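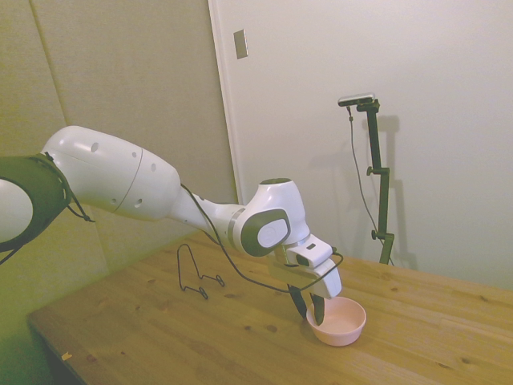

**Hadiza Abubakar**

**Figure 1.** A small pink bowl on a light-colored wooden table.

### 3.2 Tableware and Contrast in Shared Dining Rooms

Guidance on dining rooms for older residents has long centered on lighting, seat height, and noise. The color of the tableware has received less attention, although it affects how easily a person with reduced vision can find the edge of a dish. White bowls on white cloths remain the default in many homes, largely for reasons of laundering and bulk purchase. Overgaard's earlier work at the Skurnance residence treated this default as a design choice that could be reviewed, and the present study follows the same approach.

Contrast depends on both the dish and the surface beneath it. A colored bowl on pale wood, of the general kind shown in Figure 1, differs from its background in hue, but a difference in hue does not by itself ensure a strong difference in lightness. Older readers of color often lose the first before the second. For this reason we recorded lightness separately for each dish and surface, under the same ceiling lights used at meals.

The study took place in the dining rooms of two residences, Pliltberg and Doolan. A total of 22 residents took part, each of whom ate the midday meal at an assigned seat for 20 days. Dishes were changed at the halfway point. Kitchen staff served the usual menu, and portions were not altered. Residents who wore glasses kept them on, and those who normally received help with meals continued to receive it.

Staff completed a short form after each meal. The form asked whether food had been left along the near rim, whether the resident had reached past the dish, and whether the resident had asked for a different bowl. Comfort was rated by the residents themselves on a scale from 0 to 100. Ásdís Overgaard reviewed the forms from Doolan before they were joined with those from Pliltberg, and differences in wording between the two sites were settled by discussion.

Two limits should be noted. The tables at Pliltberg have a matte finish, while those at Doolan reflect the window light on bright days, so the two rooms cannot be treated as equivalent. In addition, several residents expressed strong attachment to bowls they had brought from home. These were left in use and the related meals were excluded from the contrast analysis, though they are discussed in Section 4.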